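Cell notebook – wire harness cell, Hadunham
Tuesday, December 28, 2021
Entry by B. Marras, read over by Anayeli Sandoval, who has added remarks in capitals where she felt strongly. I have kept most of them.

Carried on with the left arm. To recap for anyone who was sensibly on vacation last week: the left side had started putting the harness down a little short of where it was told to, and the right side was blamed first because the right side is usually guilty. Swapped the Karner finger pads on the right, no change. Swapped them back, no change, one afternoon gone.

Started this morning with the dull checks. Power strip first, all plugs pushed home. Both controllers up, no faults in the log apart from the door switch one, which has been there since November and which we now treat as a sort of pet. Wrist bolts on the left checked with the small torque driver. One of the 4 on the bracket took a bit of a turn before it clicked. Marked all of them with the paint pen this time so we can see if they wander. ANAYELI: WE SAID WE WOULD DO THIS IN NOVEMBER. Yes, we did say that.

Then homed both arms and ran the approach at slow speed with the board in its white housing between them.
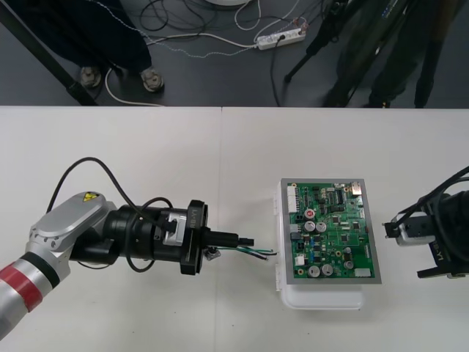 The cable loop over the left arm is still my main suspect. When the wrist rolls past the halfway point the loop gets short and starts pulling, and the arm, being an obliging machine, gives way slightly and then reports that everything is perfect. The Gromow manual has a whole page on cable dressing, with a drawing of a loop so tidy that I doubt it was ever attached to anything. Page 11 also says to leave slack "as appropriate." Thank you, Gromow.

What I did about it, in order, so that it can be undone in order:

Opened the upper tie on the left forearm and fed some cable forward. Closed it again, finger tight plus one click. Do not crank it down, the jacket is already a bit shiny there.
Rolled the wrist by hand through its full travel with the drives off. No tug at either end now.
Rolled it again with the drives on, slow. Small tug at the far end. Opened the tie, fed a little more, repeated.
Left the lower stretch alone. It hangs, it looks awful, it has never caused trouble.

Re-taught the left approach and release points after that, as the old ones had been taught with the cable pulling and so had the error baked into them. Saved under a new name. The old file is still on the controller with "old" on the end, next to the one called "old2" and the one called "final," none of which I am brave enough to delete.

Gripper opening next. Full open on both sides, then close, then open, and watch for one finger lagging. The cycle counter on the left stood at 1,632 when I began. Benedetti say to grease the finger slides every 2,000, and at the rate we are going that lands in the middle of the next demo, so I would like to do it early. ANAYELI: DO IT EARLY. Agreed, then. Grease is in the second drawer. It is the clear one. The brown one is for the door hinges and has been used by mistake once, by me.
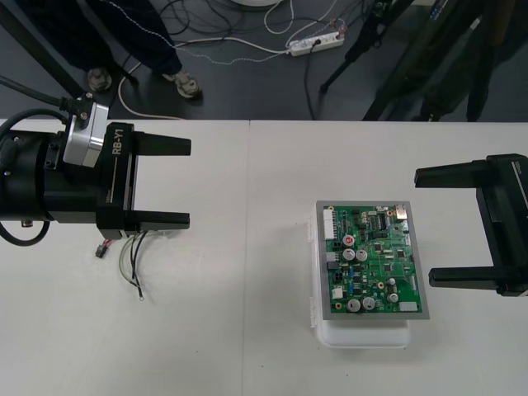 Force limit for the close is back at 900 in the controller's own units, whatever those are. It had been nudged up at some point by a person who did not sign the sheet. I have a theory about who, and she has a theory that it was me. Please sign the sheet.

Things to remember about the board fixture, while it is on my mind. The housing is not clamped, it just sits on the table, so anything that brushes it will shift it and the taught points go off with it. We get away with this because we are careful. A stop block screwed to the tabletop would be better than careful. Keep it off the seam between the two table sections, the heights don't quite agree and the housing rocks if it straddles them.

Also, the loose wire ends. Any bundle with bare strands gets kept away from the board when the power is on. I know it is only the practice board. It is the only practice board.

Open items:
Grease left finger slides, then reset the counter (write the old number down first)
Right side cable loop, same treatment as the left, but on a day with fewer people wanting the cell
Stop block for the housing, Anayeli has a piece of scrap in mind
Ask Gromow for the longer cable and what it costs
Door switch fault, when we are ready to say goodbye to it

Drives off, air off, key back on the hook. Long run of the new points still to do, at normal speed, with one of us standing next to the stop button.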